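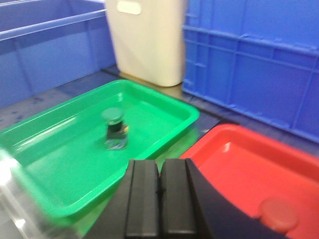
## 4. Installing the Flidport runtime and first script

Do section 3 first. If the compiler isn't on your path nothing below will work.

1. Unpack the archive into a folder with no spaces in its name.
2. Open a terminal there. Run `flid init`.
3. Say yes to the default profile. You can change it later in `flid.toml`.
4. Check the version – `flid --version` should print 7 or higher.

**Note:** old 4.x config files are not read. No warning either. Delete them.

### 4.1 Variables and types

Types are worked out when the line runs, same as most scripting languages. Names are case sensitive. A name is only a label for a value, so two names can sit on one value and a change through either shows up in both. Think of the small round green object on the white table, by the tip of the right-hand finger: call it `disc` or call it `lid`, still one object. Use `copy()` if you want two.
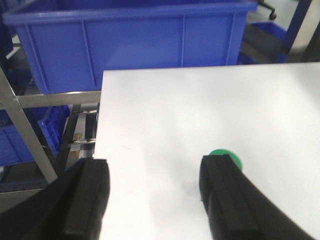

Strings take single or double quotes. Don't mix them in one literal, the parser gets confused and the error mesage points at the wrong line.

### 4.2 Lists and nested lists

1. Make an empty list: `items = []`
2. Add to it: `items.push("a")`
3. Read it back: `items[0]` – counting starts at zero.

**Caution:** lists over 3000 entries get slow with `push`. Use `reserve()` first.

Nesting is allowed to any depth, but the printer gives up after 30 levels. Each inner list keeps its own index, so `store[1][0]` means go to level one, then take the first thing there. Same idea as the blue bin resting on the level above the steel beam: pick the level, then the bin, then whatever you want out of it. Miss out an index and you get the whole inner list back, no error. 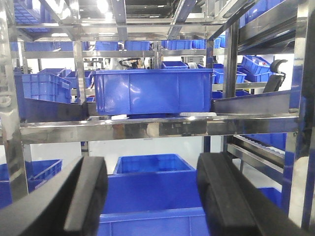 ### 4.3 Running the script

1. Save as `first.fl`.
2. Run `flid first.fl`.
3. If it hangs, Ctrl+C, then `flid clean` and try agian.

Windows only: close the Bullero editor before `flid clean`, it locks the cache file.

Errors starting with `PK` come from the Pukus package loader, see section 6. Anything else, send the log to Mariann Erdős. Macro questions to Jenő Szabó.

Last checked March 15, 2025. Screens for the April build may differ.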